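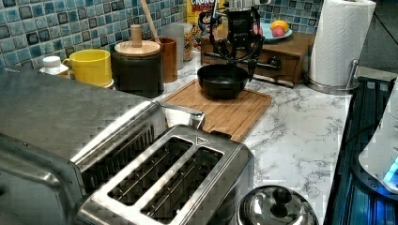

Ticket 3000-93
Opened: 29/09/2023
Area: Break room kitchen, Barmont building
Category: Small appliances / countertop
Priority: Low
Status: Resolved

Reported problem

The outlet behind the toaster oven keeps cutting out during breakfast. It goes dead, we press the reset button, it comes back, and then it goes again as soon as two people want toast. Both the toaster oven and the two-slot toaster are plugged into it. Bread comes up pale on one side, or doesn't come up at all when the power drops halfway through. Could someone take a look? We love this kitchen and would like our toast back!

Log

Entry 1
Thanks for writing in, and for saying which outlet it was, that saved a lot of poking around. Went down before lunch. Everything at that end of the counter was off. Pressed reset on the outlet and it clicked back right away. Ran the two-slot toaster alone on medium for a full cycle: fine. Ran the toaster oven alone with the dial halfway: also fine. Ran both together and lost power partway through the cycle. So that's repeatable, and I was very happy about it, as a fault you can repeat is half fixed.

Entry 2
Checked the obvious stuff. Neither plug is warm or discolored. Neither cord is pinched. The crumb tray in the toaster oven was packed at the back, so I emptied it and wiped it down. Turned the two-slot toaster upside down over the sink (unplugged, cold) and got an amazing pile of crumbs out of it, plus a whole crust. Put both back and tried again, both on together. Tripped again. Crumbs were worth clearing but they weren't the cause.

Entry 3
Question to reporter: does it also happen with only one of them running? And is anything else on that outlet?

Entry 4 (reporter)
Only ever with two things going. I did see it once with just the toaster oven, but someone may have had the kettle on. The kettle lives at the other end and I have no idea whether it's on the same circuit.

Entry 5
Great clue, thank you. Tested the kettle with the toaster oven, toaster unplugged. Tripped! So the outlets along the back wall share one circuit, all the way down to the paper towel end. Kettle plus toaster oven is too much, and toaster plus toaster oven is too much. Kettle plus two-slot toaster held for a full boil, but I wouldn't lean on it.

Looked in the panel. The breaker marked "counter" covers the whole run. The one marked "spare / side wall" has a single outlet on it, the one by the door with the Pokby cart parked in front of it. Rolled the cart out and plugged in a lamp. It works.

Entry 6
Proposed fix: the two-slot toaster moves to the cart by the door, on the side wall outlet. The toaster oven stays where it is. It's big, it has its spot, and there's no good reason to haul it across the room. I measured the toaster's cord and it reaches without an extension. Please don't use an extension cord or a power strip for either of these, even for a day.

Asked the building's electrician at Camenzind whether a second line to the counter is realistic. They can look at it in April when they're in for the other panel work. Added to their list.

Entry 7 (reporter)
Sounds good to me. One worry -- the cart is where people leave the bread bags. Won't they end up against the toaster?

Entry 8
Good catch. Bread now goes on the lower shelf of the cart and the toaster has the top to itself. Pull it forward a hand's width from the wall when you use it. Nothing goes on top of either appliance, and that includes pot lids. The steel lid with the black knob has been migrating around that end of the counter and can go back on its pot.

While I was in there I also went over the rest of the counter, which is such a nice one to work on once it's wiped. Notes so things go back where people expect them:

- Dark gray canister with the wooden lid: stays by the back wall, next to the wooden utensil cup.
- Jar and clear container of dry food: stay, but close them properly. The cereal box behind them was open at the top, so I folded it shut.
- Yellow mug: left by the tiles. If it's yours, lovely mug, please wash it.
- Cutting board: fine on the counter, but keep it clear of the toaster oven door.
- Fruit plate: stays on top of the little wooden drawer cabinet. The light blue looks terrific against the tiles.
- Paper towels: keep the roll at the far end, well away from anything that heats up.

Entry 9
Test after the move. Two-slot toaster on the cart, toaster oven on the counter, both on together, three cycles in a row. No trip. Then the same again with the kettle on as well. That tripped, as expected, kettle plus toaster oven. The toast came out beautifully though, even on both sides. Pale toast earlier was just the power dropping out mid-cycle, so there's nothing wrong with the toaster itself.

Entry 10
Put a label on the wall above the counter outlet: "Toaster oven OR kettle, one at a time. Toaster is on the cart." Made it on the Tudadard label maker in the big font. If the outlet does go dead, turn everything off first, then press reset once. If it won't stay in with nothing plugged in, stop there and reopen this ticket.

Entry 11 (reporter)
Had the first full breakfast with the new setup today. Four people, bagels and sliced bread, not one trip. So much better! The bagels are still a bit tight in the slots, but I guess that's the bagels.

Entry 12
That's the bagels. Use the toaster oven for the thick ones, cut side up. Closing the ticket, with the April electrical visit kept as a linked item.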